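Dandstead Robotics Laboratory
Thread: Teaching household tasks by demonstration

1/ The Dandstead Robotics Laboratory is pleased to share an update on its household manipulation program. In the posts that follow we describe how demonstrations are gathered, how they are checked, and what the first round of training has shown. Questions may be left under any post in the thread.

2/ The program began in June with one aim: to teach a two-armed robot to handle bedding and clothing in ordinary homes. Cloth remains difficult. It folds over itself, hides its own edges and seldom lies the same way twice. Writing explicit rules for it has given us limited results.

3/ We therefore rely on demonstration. A person performs the task, the movement is recorded, and a policy is trained on the recordings. Two methods are in use at Dandstead. The first is remote control, in which an operator in our Stemley building moves a pair of leader arms and the robot follows.

4/ The second is direct demonstration with hand-held grippers. The operator holds one in each hand and does the work in person, with no robot in the home. The fingers match those fitted to our robot, so a grasp that is possible for the operator should also be possible for the machine.

5/ Each method has its place. Remote control records the robot's own joint positions, and its data can be used with little conversion. It is slow, however. Operators tire after short sessions, and delicate contact with fabric is hard to judge through the leader arms.

6/ Hand-held work is faster and travels well. A complete kit fits in one carrying case. Participating households in the Albers district have opened bedrooms, kitchens and laundry areas to our operators, and we thank them for their patience.

7/ To date the program holds 476 accepted demonstrations of bed-related tasks. These include straightening a sheet, moving a pillow, picking up a garment left on the mattress, and folding a small towel in half and in half again.
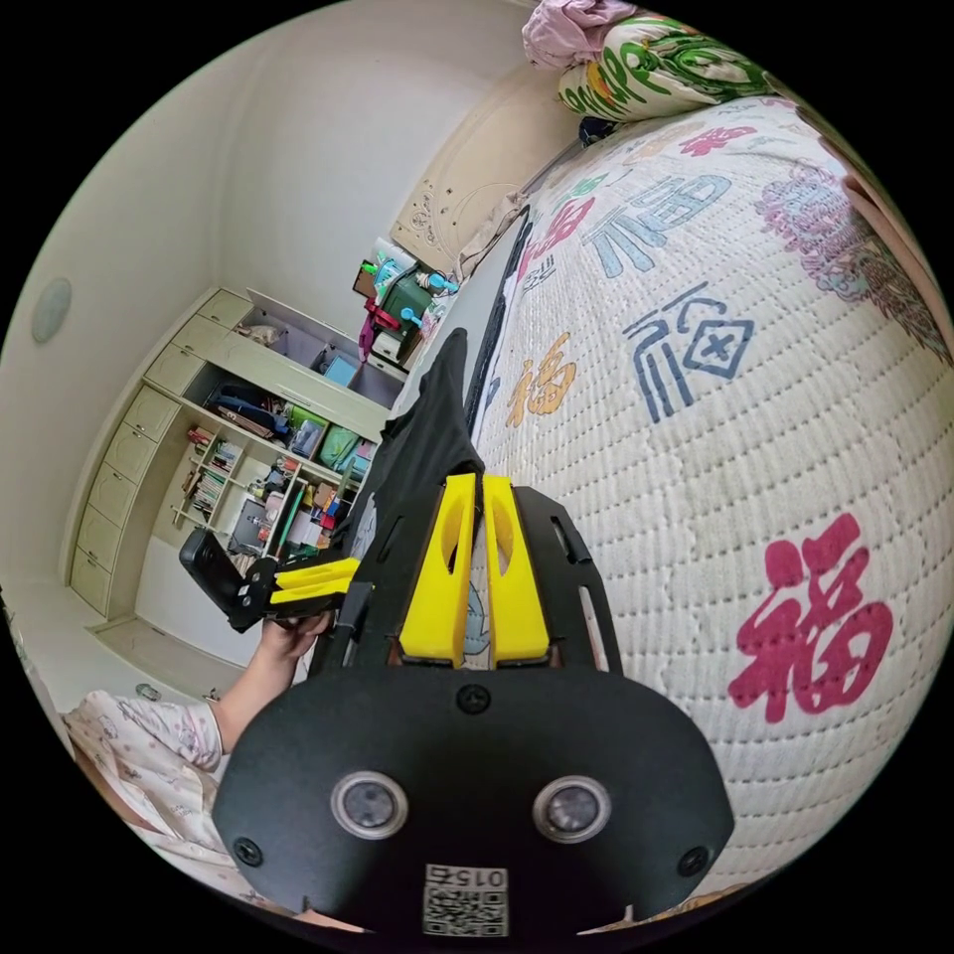 8/ Variety of surface is a priority for the second round of collection. Our early recordings were made almost entirely on plain white sheets in the laboratory, and policies trained on them performed poorly when the bedding had a pattern. A white quilted mattress with a diamond stitch, printed with the character 福 in red, blue and orange, asks considerably more of a vision model. The printed shapes have strong edges of their own, and the model must learn that they are part of the surface and cannot be grasped.

9/ The same applies to layered items. A pink cloth on top of a patterned pillow may be read by an untrained model as one object. Operators are asked to include such arrangements as they occur in the home and to leave the rest of the bed as it is.

10/ Operators follow a short written procedure. Both grippers are brought into view of each other at the start of a recording. The fingers are opened and closed fully, once per hand. The task is then carried out at a steady pace, without speaking to others in the room.

11/ We ask operators to move a little more slowly than they would with bare hands. Very quick wrist turns blur the camera view and can exceed what the robot's joints permit. A recording with such turns is flagged by our software and reviewed by a member of staff.

12/ Mistakes are handled with some care. If a corner slips and the operator picks it up again, the recording is kept. These recoveries are useful to the policy, which will drop corners of its own. If the operator sets a gripper down or uses a bare hand on the cloth, the recording is discarded.

13/ Each gripper carries a printed number, and that number is entered in the session log. Small differences between units, such as finger wear or a slight shift in lens position, can then be traced and corrected during processing. Units are recalibrated at Stemley when they come back from a household.

14/ Processing is carried out with Erkus, our in-house software for aligning the two hands in time and space. Erkus rejects any recording in which the position of either gripper is lost for longer than the permitted interval. Dark rooms and large blank walls are the most frequent causes.

15/ First results. A policy trained only on remote-control data completed the pillow task in 67 percent of trials on bedding it had not encountered before. A policy trained on both kinds of data completed the same task in 83 percent. The robot, the room and the starting positions were the same for both.

16/ We urge caution in reading these figures. The pillow task is the easiest in the set. Towel folding remains well below this level under either method, and the usual fault is a failure to separate the top layer from the one beneath it. A revised fingertip with a thinner leading edge is under test.

17/ Privacy. Households give written consent before any recording. Faces, documents and screens are masked before the material reaches the training team. A household may withdraw its recordings at any point up to the release of the data set, and it does not need to state a reason.

18/ Operator training takes 5 hours, divided between the laboratory and a supervised home visit. Prior experience with robots is not required. Some of our most consistent recordings have come from people whose background is in housekeeping and hotel work, and the procedure has been amended on their advice.

19/ One such amendment concerns sheets. Our first instructions called for the operator to grip at the extreme corner. Experienced staff prefer to take the hem a short distance in, where the cloth is thicker and less likely to slide out. The robot's grasps have become more secure with the revised instruction.

20/ Work for the coming months covers fitted sheets, duvet covers and the transfer of folded items to open shelving. Fitted sheets will be recorded first by remote control, as the elastic pulls strongly and we wish to measure the load at the robot's wrist before hand-held recording begins.

21/ The laboratory will release the operator procedure and the gripper drawings when the second round closes. Release of the recordings themselves will follow a further privacy review. Groups wishing to compare their own grippers with ours may request the calibration sheet in advance through the Stemley office.

22/ Households in the Albers district with an interest in taking part may register at the Stemley front desk. A visit normally occupies one morning. Beds need not be made beforehand, and we ask that rooms be left in their everyday condition.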